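Submission rules for the shared sim benchmark - where do we draw the line?
Forum > Robotics > Evaluation and good practice

padura_bench wrote:
Hi all, and thanks for the patience while I got this together. As some of you know, we're rewriting the rules for the tabletop pick-and-place tasks before the December round, and I'd love to hear from people who have to live with them. Last time we had 115 submissions and an awful lot of them couldn't be compared with each other, which was sad, given how much work went in. Stills from the sim, two wide and one close:

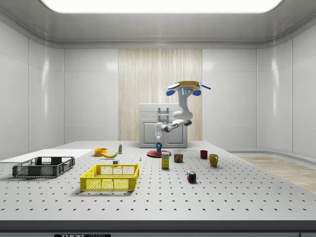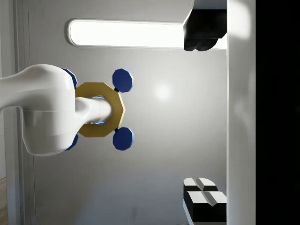
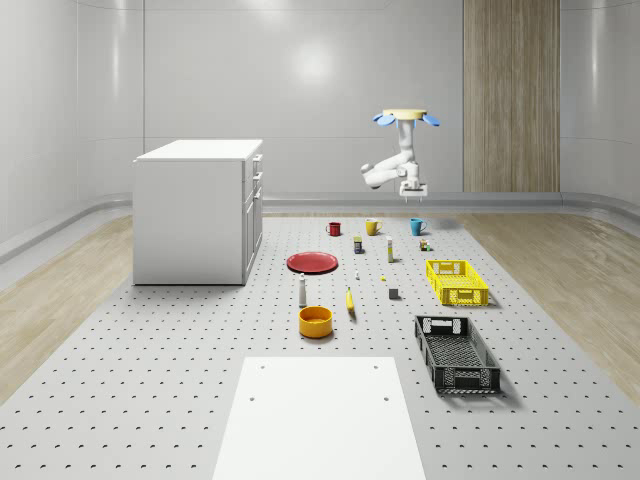 Draft rules, in no special order

1. Every run states its random seed and its starting layout. "Default layout" is no longer accepted.
2. Wide view and close view are both submitted, for failed runs too.
3. Camera positions are fixed per task and listed in the entry.
4. Two retries at most, and each one is logged.

Please be frank, I'd rather hear it now!

slowgrasp wrote:
Rule 1, yes please, a thousand times. The mugs, the banana and the crates turn up in different spots in your two wide views, and a policy that does nicely with one arrangement can fall to pieces with another. I lost most of a spring to that (seed 2902, I still remember it).

Ravar wrote:
I'm going to disagree a little on rule 2, with affection. That close one has a gripper and a lot of gray wall in it and not one of the objects. If I'm reviewing a failed grasp, what do I learn from that? Ask for the close view only when the object is in it, or you'll have us all storing gigabytes of panel.

Huiling Wan wrote:
Ravar, I see your point, but I'd keep it. Once people get to choose which close views count, they'll choose the flattering ones - I've done it myself without meaning to. A dull view costs a bit of disk. My own worry is rule 4. Does a regrasp in the same episode count as a retry? We argued over that at Basgate for 7 weeks and never settled it.

padura_bench wrote:
Good catch, Huiling. I had meant a full reset only, so I'll put that in the wording. Ravar, would you be happy if close views could be sent at a lower frame rate?

Ravar wrote:
Half rate and I'll stop grumbling. Still think it's a waste, mind you.

slowgrasp wrote:
Could the layout be a file and not a paragraph of text? I'm happy to write the exporter if someone else tests it.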